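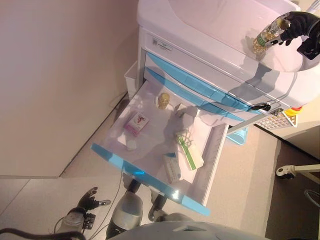
Mesilla de noche clínica: el cajón central no retiene el cierre

Publicado por Ilona Gulyás en Mobiliario y equipamiento

Tengo en casa una mesilla de tipo hospitalario comprada de segunda mano para la habitación de mi padre. Marca Prenar, cuerpo de plástico ABS, tres alturas, guías metálicas de rodillos a ambos lados. El cajón central cierra hasta el fondo pero vuelve a abrirse entre uno y dos centímetros, sobre todo al mover la mesilla sobre las ruedas. Los otros dos se comportan bien.

He comprobado lo siguiente: no hay ningún objeto caído por detrás, los tornillos de las guías están apretados y el suelo está a nivel. Vacío hace lo mismo que cargado. En la etiqueta interior figura la referencia 1597, que no encuentro en ningún catálogo.

Quisiera saber si es cuestión de las guías o si hay alguna pieza de retención que se pueda cambiar por separado.

Sotiris Kouris

Casi seguro que son los rodillos. Échales aceite.

Esko Ruotsalainen

No recomiendo el aceite. En guías de rodillo de nailon no mejora la retención y acumula polvo. Si acaso, spray de silicona en seco, y solo después de limpiar el carril con un paño y alcohol isopropílico.

En las guías de rodillos la retención la da la propia geometría del carril: en los últimos milímetros del recorrido hay un rebaje donde cae el rodillo trasero. Si ese rodillo está ovalado o el rebaje se ha deformado por cierres bruscos, el cajón queda sin tope y sale con cualquier vibración. Procedimiento de comprobación:

Extraer el cajón del todo. Se abre hasta el tope, se levanta el frente y se tira hacia fuera.

Girar cada rodillo con el dedo. Tiene que girar sin holgura lateral apreciable. Si cabecea, el remache está gastado.

Intercambiar el cajón central con el inferior, siempre que sean de la misma altura. Si el fallo se va con el cajón, el problema está en la parte móvil. Si se queda en el hueco, en el carril fijo.

Medir la separación entre carriles delante y detrás. Una diferencia de más de 1 mm en cuerpos de plástico es habitual cuando la mesilla ha estado mucho tiempo con peso encima, y se corrige con una arandela bajo el carril.

Las guías se venden por pares y por longitud. Aguantan de sobra para este uso: las de 20 kg son suficientes. No mezclar un carril nuevo con uno usado en el mismo cajón.

La referencia 1597 no me suena como modelo. Podría ser el número de molde.

Barnabás Halász

Añado a lo de Esko que algunas series llevan además un retén de bola o una pestaña flexible en la trasera del hueco. Se ve con una linterna una vez sacado el cajón. En las Curnen que mantuve en una residencia se partía esa pestaña y el síntoma era idéntico al que describes. Se sustituye por un retén adhesivo magnético de 9 mm de grosor con su chapa en la trasera del cajón, comprobando antes que el cajón siga cerrando a ras.

Ilona Gulyás

He hecho el intercambio de cajones. El fallo se queda en el hueco. Los carriles están 2 mm más abiertos detrás que delante y no hay pestaña ni restos de ella. Pruebo con las arandelas.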